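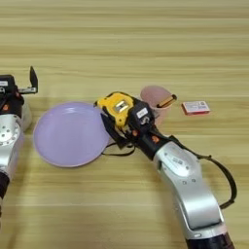 Chapter 10
Compressed Air

10.1 Why give air a whole chapter?

When I started at the Oddale works I was handed a drawing of the plant and told to go away and learn it. I spent days on the reactors and the distillation column (they were big and shiny and had their own pages), and I gave the compressor house a glance. It was a small square in the corner with a line coming out of it. Then one October morning the line lost its pressure and everything I had been so busy learning went to its safe position and stayed there. Valves shut, valves opened, alarms went off in the control room, and I stood there with my nice drawing wondering what on earth had happened to my column.

So I have a soft spot for this subject! Most of the control valves you will meet on a chemical plant are moved by air. So are plenty of the small pumps, the bag filters that need a puff every so often to shake the dust off, the tools in the workshop and the doors on the packing line. Air is safe to use near flammable vapours, it can be piped wherever you like, and when you have finished with it you let it go. People call it the fourth utility, after electricity, water and gas, and then they forget to put a meter on it.

You will need the gas laws from earlier in the book, and it won't hurt to have another look at relative humidity before you get to section 10.4. Everything else we can pick up as we go along.

10.2 What the system is made of

Start outside, with the intake. Air comes in through a filter, and where you put that filter matters more than students expect. At Skavasgate the old intake faced the solvent unloading bay, and every delivery sent a whiff of something into the compressor. Put it somewhere cool, clean and shaded, away from vents and exhausts. Cool air is denser, so each gulp the machine takes has a bit more air in it.

Next comes the compressor itself. We'll look at three sorts later on: reciprocating machines, which work like a bicycle pump with a motor on it; rotary screws, where a pair of meshing rotors squeezes the air along; and centrifugals, which throw it outwards at high speed and are happiest on a large steady load. If you walk into a medium-sized plant and have to guess, guess a screw. They are fairly quiet, they run for long stretches without complaint and the spares are easy to get.

Squeezing air heats it up, as anybody who has pumped up a tyre in a hurry will know. It leaves the machine hot, so it goes through an aftercooler, and as it cools the water vapour in it starts to condense. You'll find a separator and a drain just after the cooler to catch that water. Then there is the receiver, a plain steel tank that evens out the bumps in demand. After that, usually, a dryer and some filters, and then the pipework that takes the air out to the users.

The order isn't sacred. Some sites have a wet receiver before the dryer and a dry one after it, and I rather like that layout, as the dryer then sees a steady flow and there is still some dry air in hand if several users open up together.

10.3 Pressure, flow and the words we use for them

I have seen more muddles over units here than in any other part of the course. Air is squashy, so a cubic metre of it means very little until you say what pressure and temperature you had in mind. Compressor makers normally quote flow as free air delivered, meaning the volume that air would fill back at the conditions at the intake. Your pipe, on the other hand, is carrying the squashed version. Mix the two up and you will size a pipe far too big or far too small, depending on which way round you went.

Watch out for gauge and absolute pressure as well. The dial on the receiver reads gauge, and it says zero when the tank is open to the atmosphere. The gas laws want absolute. I still write a little g or a little a after every pressure in my own working, and I'd ask you to do the same in the exercises.

Worked example

The workshop at Skavasgate has a receiver of 800 litres. The compressor has filled it to 10 bar absolute and switched itself off, and the tools will go on working properly until the pressure has dropped by 2 bar. How much free air can the workshop draw before that happens? Take atmospheric pressure as 1 bar absolute and assume the temperature stays the same throughout.

At constant temperature, pressure times volume is fixed for a given amount of air. The air we can take out is the volume of the tank multiplied by the drop in pressure, divided by atmospheric pressure:

Free air = 800 × 2 ÷ 1 = 1600 litres

Notice that the starting pressure never came into it, only the drop. I put it in the question on purpose (sorry), and every year a good few people try to use it. In real life the tank cools a little if you empty it quickly, and a fuller treatment of that is in the problems at the end of the chapter.

10.4 A first word about water

Air always brings some water in with it, and compressing it leaves that water with much less room. Cool the air down again and out it comes, in the receiver, in the low points of the pipework and inside any instrument you were fond of. On a frosty night it freezes in the outdoor lines, and then a valve won't move when you ask it to.

We measure dryness by the pressure dew point, the temperature at which water would begin to condense at the pressure in the line. A refrigerated dryer can take this down to 3 °C, and that is plenty for a heated workshop. For instrument air in lines that run outside you will want a desiccant dryer, which goes a great deal lower and costs more to run.

10.5 Leaks, and a site to follow

Leaks get a long section of their own further on, with a method for measuring them while the plant is shut down. For now, just listen next time you are on a site during a quiet spell. The hissing you hear is being paid for all day and all night.

Through the rest of the chapter I'll keep going back to one system, the air supply for the Nitell filling hall at Oddale. It has two screw compressors, a ring main that was extended more often than it was planned, and a dryer that was chosen for a much smaller load. Sketch yourself a block diagram of it now, in the order given in 10.2, and leave plenty of space round the dryer. We'll be adding to it in the next section, starting with the intake filter.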